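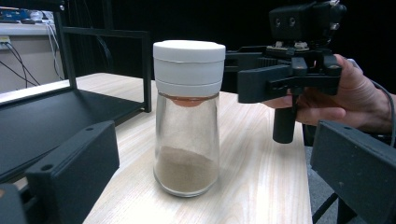

Unlabelled jar of brown powder, two-part white lid - keep it or bin it, and how do I clean the jar?

Food storage > Jars, tins and lids > Dried goods

kettleside
Aug 19, 2022

I have been clearing the baking cupboard and have got as far as the dry goods at the back. Most of it was easy to sort, as it was either in date or it wasn't. The jar has me stuck. It is clear glass with a tall white plastic lid, and the bottom third or so is filled with a fine tan-brown powder. There is no label on it and I can't remember filling it.

I have a few questions.

First, what might the powder be, and is there a sensible way of telling at home? When I opened it there was a faint smell, slightly sweet, but everything in that cupboard smells slightly sweet because a bag of mixed spice split in there in February. Things I know I have bought over the past couple of years and can't account for are ground ginger, ground coriander, malt powder and a brown rice flour from the Pimen refill shop. I would rather not taste it until someone tells me that is a reasonable thing to do.

Second, the powder sits in a slope, a bit higher on one side. I tapped the jar on the table and it stayed where it was. Does that mean it has gone damp? It doesn't look lumpy.

Third, the lid. It has a groove running round it, so there is an upper cap and a lower collar. The whole thing comes off the jar together when I turn it. Is the upper part supposed to come off separately? I have tried turning the top while holding the bottom and nothing moves, but I didn't want to force it. There is also a pinkish-orange seal inside, which you can see through the glass at the top of the neck. I would like to know if that can come out for washing and if it can go in the dishwasher.

I would like to keep the jar. It is a good shape for the hand and it fits on the shelf by the hob, which the bigger ones don't. I bought it as one of a set of 4 from Plollance, I think, but the box is long gone and the other three have ordinary screw lids, so it may have come from somewhere else.

Tags: dry goods, spices, glass jars, lid seals, mystery jars

dunbar_larder

I will take these in order.

The powder. From your list, I would look at coriander and ginger first, but colour won't settle it. Ground coriander is usually tan-brown and a little coarse when you rub it between your fingers. You can often feel bits of husk. Ground ginger tends to be paler and more yellow, and even an old jar of it has some bite to the smell. Malt powder takes up water from the air very quickly, so if it had been in there for long I would expect it to have set into a lump. Brown rice flour is paler than people expect from the name, more of a cream colour, and has a slightly gritty feel.

Put a teaspoonful into a cup and pour a little hot water on it. Leave it for a minute and then smell it. Hot water brings out what is left of a spice much better than sniffing a dry jar, and doing it in another room gets you away from the mixed spice. Flour will go cloudy and thicken a bit if you heat it in a pan with water. Coriander will mostly sink and smell of oranges. Malt will dissolve and smell like a bedtime drink.

I would not taste it. You don't know what it is and you don't know how old it is. If there is anyone in the house with an allergy then the matter is closed anyway, because plenty of brown powders have wheat, barley, mustard or nuts in them. The test is for your curiosity and so you know what to put on the shopping list. Whatever the answer, I would throw the powder out. A third of a jar of spice costs very little to replace.

The slope. I wouldn't read anything into it. Fine powders hold a slope perfectly well when they are dry, and if a jar has been leaned or carried at an angle the contents often stay that way until they are given a proper shake. Tapping on a table tends to pack a fine powder down and not level it. Damp powder sticks to the glass above the level of the contents and comes away in flakes or clumps when you tip it. Tip the jar slowly on its side and watch how it moves. If it runs, it is dry. If it slides over in one piece, it has taken up moisture.

The lid. I can't tell you for certain if yours comes apart. There are two sorts that look alike from outside. On one, the groove is only a moulded line, there for grip or for looks, and the lid is a single piece. On the other, the top turns or lifts to uncover a hole or a shaker plate. Look at the underside. If there is any sort of opening or sprinkler in the middle of the lid when you hold it upside down, the top is meant to move. If the underside is a plain disc with the seal round it, leave it alone, it is one piece and you will only crack it.

If it does turn out to be the second kind and it is stuck, stand the lid upside down in a bowl of warm soapy water for half an hour. Old spice in a groove sets hard, especially near a hob where there is grease in the air. Then grip the lower part with a rubber glove and turn the top anticlockwise. Don't use pliers on plastic. I ruined a lid from a Letitz storage jar that way and they don't sell the lids on their own.

The seal. Most soft seals of that sort can be eased out with the handle of a teaspoon. Go round it a little at a time. Don't use a knife, as a nick in the edge will let air in for ever after. Some are glued or moulded in, and if you meet any resistance all the way round then wash it where it is with an old toothbrush.

I wash mine by hand, in warm water with washing-up liquid, and let them dry flat on a tea towel. The dishwasher probably won't hurt a silicone one, but you don't know what yours is made of and a seal that has gone slightly out of shape is very hard to get back in. The same goes for the lid. The glass can go in the machine if there is no maker's mark telling you otherwise.

One more thing on drying. Leave the jar, the lid and the seal apart overnight before you put anything in. Water sits in the channel behind the seal long after the rest feels dry, and that is the usual way that people end up with clumped sugar.

brownpaperbag

Throw it away. I had 28 jars at one point and half of them were like this. If you don't know what is in it you will never cook with it, you'll just move it to the back again.

Jar is fine though, wash it and use it for something else. Rice in a jar with a bit of water and soap, shake it hard, gets the film off the bottom. Rinse well.

tinandtwine

I agree with most of the long reply but would add a few things on the seal, as I think that is where you might have trouble later.

The colour of the seal could be the colour it was sold in, or it could have changed. Pale seals pick up colour from turmeric, paprika and chilli powder and it doesn't wash out. I have a row of jars for curry spices and every one of the seals started off white. It does no harm. The thing to check is smell. Take the seal out if it comes out, wash it, dry it and smell it on its own the next day. If it still smells of spice, it will pass that on to anything mild. I wouldn't keep flour, icing sugar or tea in it.

To get rid of the smell I make a paste of 2 teaspoons of bicarbonate of soda and a little water, rub it over, leave it for an hour and rinse. Sometimes it takes a second go. Leaving it on a sunny windowsill for a day or so also helps. If none of that works, put another strong spice in the jar and forget about it.

To check the jar still seals, fill it halfway with water, put the lid on, dry the outside and lay it on its side on a sheet of kitchen paper for ten minutes. If the paper is dry, you can use it for anything. If there is a wet mark, it is still good enough for peppercorns, dried beans or pasta shapes, but I would not use it for ground spice next to a hob. That is a poor place for ground spice in any case. Warmth and steam are what make it lose its smell, and every time you open a jar over a hot pan some of the steam goes in. Spoon it out on the worktop and take the spoon to the pan.

On labels, I use plain masking tape on the underside of the jar, with the contents and the month written in pencil. Pen fades or rubs off if your hands are oily. On the underside it doesn't get washed away when you wipe the jars down, and with clear glass you can see the contents from the side well enough. I also cut the use-by date off the packet and tape it on next to the label. It adds a minute to each jar.

kettleside

Thank you all. I did the hot water test in the bathroom with the door shut. It sank to the bottom and the smell was orange peel and something like pencil shavings, so I am going with coriander. It ran freely when I tipped it, so not damp. It has gone in the bin all the same.

The underside of the lid is a plain disc, so I have left it in one piece. The seal came out with the teaspoon handle, although it took some doing, and there was a fair amount of powder behind it. It is drying on the rack now. I will try the bicarbonate if it still smells tomorrow.

I still have a bag of Pimen rice flour to find a home for, going by the receipt, as they sell it by weight and I seem to have bought 1000 grams. I haven't come across it yet. There is one more shelf to do.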